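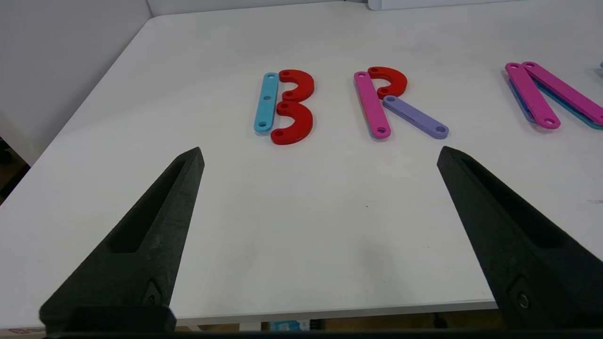 Field Instructor, Winter Navigation and Shelter (Seasonal)

Drornuden Outdoor School, Asville
Posted Wednesday, November 8, 2023

Drornuden Outdoor School is hiring one seasonal instructor for the winter navigation and shelter course. The position reports to the course director, Gitau Langat. The season opens in February and runs until the snowpack at the lower camp is no longer deep enough for trench shelters. Extension into the spring map-reading course is possible but not guaranteed.

Course outline

Each course lasts 5 days. The first day is held indoors in Asville and covers map scale, declination, contour reading, clothing layers, and stove handling. The remaining days are spent at the Somogyi camp, at an elevation of 2680 feet, and on the ridge above it. Students spend two nights in tents and two nights in shelters they have built themselves. There is no road to the camp in winter. All equipment is carried in by pack or pulled on sleds.

Duties

Teach map and compass work without electronic aids. GPS units are carried by staff for emergency use only.
Teach and inspect trench, quinzhee, and tarp shelters. No student sleeps in a shelter until an instructor has checked wall thickness and the vent hole.
Supervise fire lighting with damp wood and liquid-fuel stoves.
Read the avalanche bulletin and local weather each morning and enter the readings in the course log.
Check hands, feet, and faces for frostnip at midday and before dark.
Complete an incident report the same day for any injury, stove flare-up, or separated student, however minor.
Dry, count, and repair group equipment on the day after each course.

Required

Current Wilderness First Responder certification, or an equivalent of at least the same length. Online-only certificates are not accepted.
Level 1 avalanche training.
Two winters of paid or unpaid field instruction with adults or older teenagers.
Ability to carry a 53-pound pack over uneven snow for a full day.
Valid driver's license. The school van has a manual transmission.

Preferred

Experience with sled hauling.
Working knowledge of animal tracks and winter plant identification.
Basic sewing and stove repair.

Applicants who meet the medical requirement but lack avalanche training may apply as assistant instructor. The assistant rate is lower and assistants do not lead groups above the tree line.
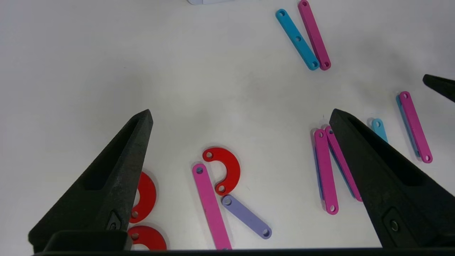 Pay and housing

Pay is $3000 per month, paid twice monthly, for the length of the season. Shared housing in Asville is included, with heat and electricity. Meals are provided on course days only. The school supplies group equipment: tents, sleds, stoves, fuel, shovels, probes, and radios. Instructors supply their own boots, sleeping bag, and clothing. A bag rated to 0°F or lower is required, and it will be checked. Avalanche transceivers may be borrowed from the school if the instructor's own unit is an older analog model.

Travel to Asville is not reimbursed. Parking at the housing is limited to one vehicle per person.

Selection

Applications are read in the order received. Selected applicants will have a phone interview, then a field assessment at the Jemaso trailhead. The assessment takes one day and consists of a timed compass leg, a short lesson on a topic assigned the evening before, and a patient care scenario outdoors. Assessors are Gitau Langat and senior instructor Oduor Mohamedi. Applicants will be told the result by email within a week. 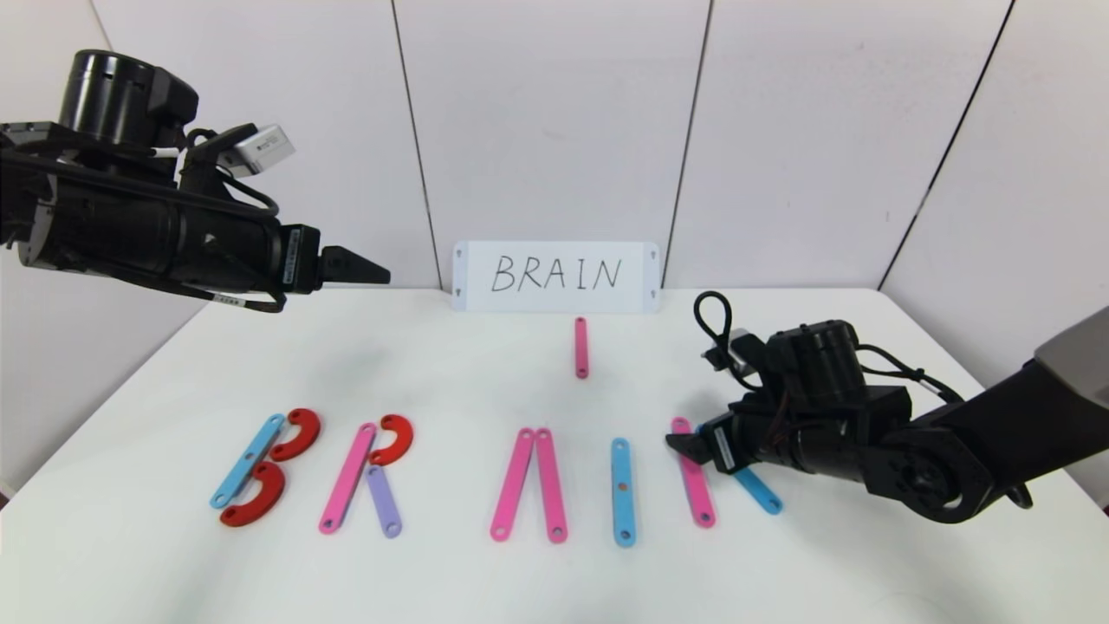
Can I apply if my Wilderness First Responder certification expires during the season?
You can apply, but the certification has to be renewed before the expiration date. Instructors with a lapsed certificate are taken off field duty and moved to equipment work until the new one is on file.

How to apply

Send the following to the course director by email or by mail to the Asville office:

A resume listing field days by season, with terrain and group size.
Copies of medical and avalanche certificates, both sides.
Names and phone numbers of two people who have supervised you in the field.
One lesson plan, one page, on any winter topic you would teach outdoors.

Put "Winter Instructor" in the subject line. Incomplete applications are held until the missing items arrive and are not read before then. The posting stays open until the position is filled.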